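Projects > Bench Automation > Progress Reports

Two-Arm Weighing Bench, Clodcombe Workshop
Progress report to Mertens, Nov 4, 2022
Prepared by Amparo Urquijo
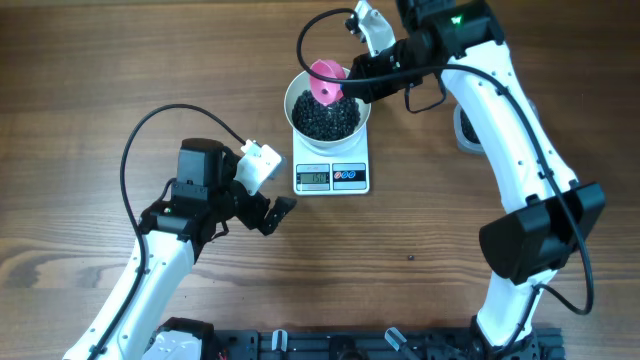 Dispensing by weight is the only task attempted this period. The target is set per run and the arm adds beans until the scale agrees. Both arms share one black rail at the front of the table. The right arm handles the pink scoop over the bowl; the left has no part in the task yet. The cable on the right arm still loops out to the left above the bowl and will be rerouted along the link before December.

Runs logged to date: 2,107. Of these, 58 were stopped by hand, mostly for cable snags. Spilled beans are not yet detected. A stray one on the table has to be picked up by the operator between runs.

Spending is within the 2,000 granted. The spare wrist servo ordered through Kolteser has not arrived, and work on the left arm waits on it.

Next period:
- reroute the right arm cable
- read the scale directly instead of by camera
- first trials with the left arm steadying the bowl

No change to the end date is requested.

Overview Reports Parts List Hellcombe Bench Contact

Contact: Clodcombe Workshop, bench projects | Back to top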